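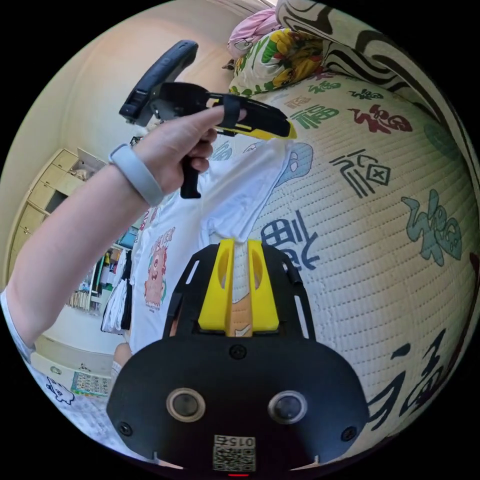 Tretstead Laundry Notes

Hello, and thanks for stopping by! Tretstead is my set of written notes on folding and putting away clothes at home. It started as a text file called mustow.txt (the old name, you'll still see it in a few places) and grew until it wanted a README of its own.

What's in it

There are 203 notes, one per garment per fold. Each one says what the garment is, what it was folded on, which fold I used and whether I'd bother with that fold again. T-shirts take up far more room than anything else, mostly the ones with big prints on the front, as I own too many of them and they're the ones I care about keeping nice. Towels get 8 notes. Fitted sheets get 2, and both are grumpy.

Columns

garment: plain words, so "t-shirt" or "pillowcase"
surface: bed, table, sofa arm, floor
fold: half, thirds, file, roll, or "zulix" (my own name for a sleeves-in fold that ends up as a small square)
print: yes or no
again: yes, no, maybe
remarks: whatever I felt like typing, sometimes quite long

A few things to know

Beds are the surface in most of the notes. I like a bed for folding, you can spread everything out and still have room for the pile, but a soft mattress does make it harder to get a sharp crease, and patterned bedding makes it dead easy to lose a sock. If you fold on a table your "again" answers may well come out different from mine!

For shirts with a print I go face down first, smooth from the collar to the hem, then bring the sides in. Picking one up by a single corner is fine for getting it off the heap, just give it a shake before you lay it flat or you'll be chasing wrinkles. I've marked 66 notes as "print: yes". Children's shirts and grown-up ones are mixed together there, sorry, I never made a size column.

The Chung folder holds an older batch with different spellings (tee, tshirt, T shirt, take your pick). I've left them alone. If you merge it with the main file, tidy those first.

Changes

2023-02-11: renamed from Mustow, added the surface column, took out duplicate pillowcases.

Still to do: jumpers, anything with a hood, and duvet covers, which I'm hoping to face in April.

Use it however you like. If you've got a better way with fitted sheets, please open an issue and tell me.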